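This site uses cookies to remember your settings. By continuing to browse you accept their use.

Procurement of Automated Equipment
Handout 2: Reading a supplier's offer for a two-arm bench cell

Prepared by Yuxi Tang, September 2026

Purpose of the handout

Students will work from the offer made by Jaltik for its two-arm bench cell, supplied as a kit and intended for small sorting and handling tasks. The offer was sent in August to the teaching workshop at Stastside, which had asked for a cell suitable for light objects of mixed shape. The full offer is in the course folder. The notes below set out how it should be read before the seminar.

1. What is being offered

The offer has two parts. The first is the hardware: two arms with grippers, the mounting parts, the enclosure and the work surface. The second is a support service, provided under a separate agreement by Ouellet. The two parts are priced separately and may be accepted separately. Students should note that the warranty on the arms applies only where the installation has been signed off by the supplier, and that this condition is found in the annex and not in the main text.

The delivery period is stated as 58 days from the date of order. The offer remains open for 55 days. Neither period is unusual, but a buyer whose own approval process is slow may find that the offer has lapsed before an order can be placed.

2. The task used for assessment

A general statement that a cell can "handle everyday items" is of little use to a buyer. The task must be named, the objects must be listed, and the starting position of each object must be agreed. For this course the task is the sorting of wallets, cards and similar small goods on a tabletop, with open-fronted bins placed towards the back.

Thin and clear objects deserve particular attention. They are difficult to grasp by the edge and may be difficult for a vision system to detect. A supplier who demonstrates a cell only with solid blocks has not shown how it will perform with a card holder.

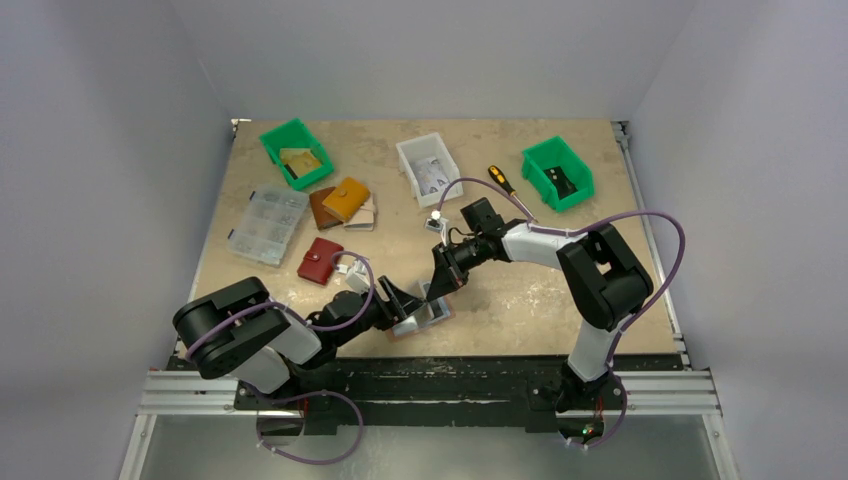

Figure 1. Two-arm cell during the sorting task, with a clear pinkish item held in the left gripper.

The layout of the bench forms part of the assessment. Where both arms are to work over the middle of the table, the buyer should ask how the supplier prevents contact between them, and whether the speed is reduced when the grippers are close together. Cable routing should also be examined. The offer gives no figure for the service life of the external cables, and a written answer should be requested.

3. Points for comparison

A competing offer from Skerkmont is included in the course folder. It has a lower purchase price but does not include an enclosure. Sheldon Bouchard will lead the seminar on the comparison and will ask each group to defend one of the two offers under the following headings:

Purchase price and yearly cost of support
Training included for operators
Availability of spare gripper fingers
Access to the work surface for cleaning
Terms for the return of faulty parts

Groups should submit a written statement of no more than two pages. Prices are to be quoted exactly as they appear in the offers, without tax. Any assumption made about the number of operating hours must be stated on the first page.

Contact: Course Office, Stastside | Copyright Stastside. All rights reserved. | Back to top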